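# Printed arm keeps missing thin candle wicks

**borel_bench**

Hi all, I'm building a small arm on the spare-room floor (red and black printed parts, hobby servos) and I want it to pick candle wicks out of a heap and drop them in a pot. They're the stiff sort with a little metal tab crimped on one end. It's fine with corks and pegs, but with wicks I got 11 out of 106 tries last Saturday, and most of those brought a friend along!

I've tried going slower and I've tried squeezing harder, which only made the wrist servo buzz.

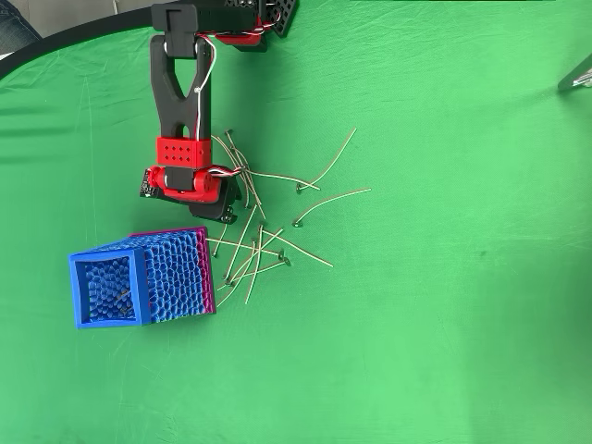
The jaws are flat plates and I've put nothing on them so far. My control board is a Kano and it sends positions only, so I get no idea of grip force. Should I be changing the jaws, or is it my aim that's off?

**requena_shed**

Bit of both, I'd say. Smooth plastic on a thin cord is hopeless, so stick some thin foam or a slice of rubber glove inside each jaw (double-sided tape is plenty). Then go for the tabs! They're the only fat bit you've got. I'd also spread the heap out before you start – mine does a gentle sweep with the jaws shut, 3 passes, and after that it's so much easier to get one on its own.

Check the wrist for slop too. Mine had almost 2 mm of wobble and I blamed the software for weeks.

**trustska**

magnet? depends if your tabs are steel, some aren't

**requena_shed**

Oh, good shout. Try a fridge magnet on one first.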